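5 Comparing gripper fingers on the two-arm bench

This section covers the side-by-side trial of two finger sets on a bench with a left and a right arm. It assumes that both arms have been bolted down and homed as set out in Section 3, and that the head camera has been calibrated as in Section 4. If either arm has been moved on its base since then, go back and repeat Section 4 before going any further.

The finger sets are referred to by the names used on the parts drawer:

Bandov — pointed fingers, black, no pad.
Fonum — broad fingers with a replaceable soft pad.

Both sets fit the same hand. The controller software is Skalevach throughout.

5.1 Before you start

1. Switch off drive power at the bench. Leave the controller running.

2. Check that the emergency stop is within reach of the person at the keyboard. A second person is needed for steps in 5.2 marked (two people).

3. Clear the floor space under the front of the table. Cables from both arms hang there and must be free to swing.

4. Run a hand along the thick cable on each arm from the hand to the elbow. It should form one open loop under the wrist. If it is pulled straight with the wrist turned fully outwards, slacken the clip by the elbow.

CAUTION: Do not tie the wrist cable to the upper link. The loop looks untidy but the wrist needs it. A tied cable will pull out of the camera connector the first time the wrist turns past its midpoint.

5.2 Fitting the fingers

1. Send the hand to the service pose and wait for the brakes to engage, then switch off drive power. (two people)

2. Open the gripper by hand until it meets the stop. Do not force it with a lever.

3. Remove the old fingers and place the screws in the lid of the parts drawer.

4. Fit the new fingers loosely, close the gripper on the setting gauge, and tighten the screws alternately, a little at a time.

5. Remove the gauge. The tips should meet evenly. If one tip leads the other, slacken both and repeat step 4.

6. Restore drive power and select the matching finger file in Skalevach. The file is not picked up automatically.

NOTE: The finger file sets the tool length as well as the closing limit. Running Bandov fingers on the Fonum file puts the tips lower than the controller expects, and they will touch the table on the first reach.

5.3 Laying out the objects

The layout has been kept deliberately ordinary. It should give the grippers thin edges, round edges, soft items and a few easy shapes, spread over both halves of the table.

1. Put the small cubes in a row on the back strip, touching. They are the easy case, and also a check on whether a finger can get in between two neighbours.

2. Stand the tool cup on the back strip to the left. It is not to be gripped in this trial. It is there as an obstacle, and a knocked cup ends the run.

3. Place the plates on the right, the sunglasses behind them and the tissue in front of the sunglasses. Crumple a fresh tissue for each session.

4. Lay the marker on the left half, at a slant.

5. Place the flat grey box near the middle, turned so that no side is parallel to the table edge. Keep clear table between it and the marker.

Positions do not have to be exact. Charito Lagman tried taped outlines for the first sessions and they were dropped, as the tape edges showed up in the depth image and upset the plate grasps.

5.4 Running the comparison

1. Load the trial script and choose the arm. Start with the right arm. Leave the left arm parked at its own side of the table.

2. Set the closing force to 53 per cent for both finger sets. Do not tune it between sets.

3. Set the approach speed to 200 mm/s. The script slows the hand by itself for the last part of the reach.

4. Start with the flat box. The hand comes in from the right with the fingers open around the near end, one above the top face and one over the front edge. Pause there and look at the wrist camera view.

5. If both fingers are clear of the box, resume. If either is touching, stop the run, raise the hand and enter the result as "contact before close".

6. Work through the remaining objects in the order given by the script. Allow 2 attempts at each. A third attempt is not recorded.

7. Change fingers as in 5.2 and repeat.

CAUTION: Stay out of reach of both arms while the script is paused. Paused is not the same as stopped. The drives hold position under power and the other arm may still accept a command.

5.5 Reading the results

Skalevach writes one line per attempt. The columns that matter for this comparison are the finger gap at close, the peak motor current and the slip flag. The log holds 4000 lines and then overwrites the oldest, so copy it off at the end of each session.

The slip flag is unreliable for the tissue with either set. Ruoxi Yao's advice is to score soft items by eye and leave the flag out of the totals.

Plates should be scored separately from everything else. Pointed fingers get under a low rim more readily but hold it at two small points, and the plate can swing. The padded set holds better once it is on — the difficulty is getting it there.

5.6 Common faults

Hand stops short of the object: wrong finger file, or camera calibration has drifted. Check the file first.

Wrist camera view freezes: the connector on the side of the hand has worked loose. Switch off drive power before reseating it.

Gripper closes but reports open: the closing limit is set for the other finger set. Reload the file and cycle the gripper with nothing in it.

Arm halts with a joint warning near the table edge: the elbow has come too close to the front edge. Move the object further back and start the attempt again.

Faults not listed should go to Junpei Hosoda with the log attached.

Figure 5. Right arm at the pause point (5.4, step 4), Bandov fingers.

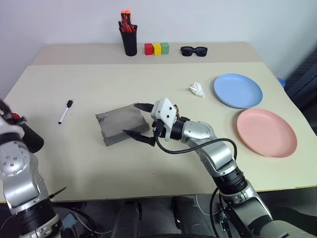

Su Manipulation Laboratory — Gripper and End Tool Group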